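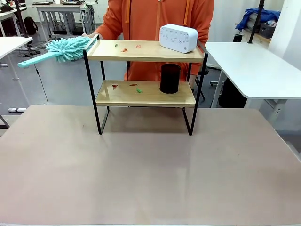
I'd asked Margit Kerekes for half an hour on how a small group buys robot equipment, and she gave me most of an afternoon and a plate of poppy seed cake. She runs the household tasks side at Stitau, a small outfit that teaches arms to do the chores most of us put off (dusting, wiping, picking bits up off shelves). I run a much smaller budget than hers and I was there to steal ideas, which I told her right at the door.

"Everybody comes in asking which arm," she said. "Fine, ask me about the arm. But ask me about the table first!"

So I asked about the table. Her first purchase, back when the group was her and Gualtiero Monti and a borrowed room, was an arm. It arrived in September and then sat in its crate for 12 weeks while they worked out what to bolt it to. The table they owned wobbled. The next one was the wrong height. "We paid for a service contract on a machine in a box," she said, and laughed, though I got the feeling it hadn't been funny that winter.

These days she plans in the other direction. She starts with the chore, has a person do it by hand over and over, and writes down what the job needs in the way of reach and grip and room to move. Only then does she open a catalog. Take dusting a shelf. A person slides a fluffy duster between two boards without thinking about it, tips the wrist a little, goes around the cup. An arm with a fat wrist can't get in there at all, and you'd much sooner find that out with a cheap shelf and a cheap duster than with a purchase order.

"How much do you spend on that part?" I asked.

"On props? Last year, 218 dollars." She was clearly proud of it. "Gualtiero wanted a line in the budget called Props and I said no, call it Task Materials, or Brevska will cross it out." Brevska is the parent company, and I gather it crosses things out a lot.

I wanted to know how she splits the rest. She wouldn't give me totals, but she did say that the arm itself comes to some 70 percent of what people *think* they'll spend and a good deal less of what they do spend. Mounts, cables, spare fingers for the gripper, lighting, a second computer when the first one can't keep up, shipping (oh, the shipping!), and somebody's time to put it all together. She keeps a separate pot for things that wear out, and she refills it every quarter whether it's empty or not.

Kausar Janjua came by around then to get at the cake, and he had opinions on leasing. He'd been for it. They leased one arm from a dealer called Cikholm and he still thinks it was the right call for a first year.

"You learn what you hate about it and then you hand it back," he told me.

Margit doesn't agree. Her trouble with the lease was that they couldn't drill into anything or change the wrist, and changing the wrist was the whole point by spring. They went back and forth on this for a while and I just ate. If I had to score it, I'd say Kausar is right for a group that doesn't know its task yet and Margit is right for one that does. Neither of them liked that when I said it.

On quotes, her rule is to get 4, and to send every dealer the same one-page description of the job, with the shelf heights and the weight of the heaviest thing to be lifted. Two will write back with a price. "One will call you up and ask a question," she said. "Buy from the one with the question, if you can stand the price."

I asked what she's planning for next. A second station, she said, same as the first down to the screws, so that when something breaks on one they can pull the part off the other and keep going. She'd like a mobile base too, someday, but it isn't in this year's numbers and she won't let Gualtiero put it there in pencil either.

Then she wanted to see my own list. I had it on my phone. She scrolled through it, got to the bottom, and scrolled back up.

"Where's the table?" she said.

I've added a table.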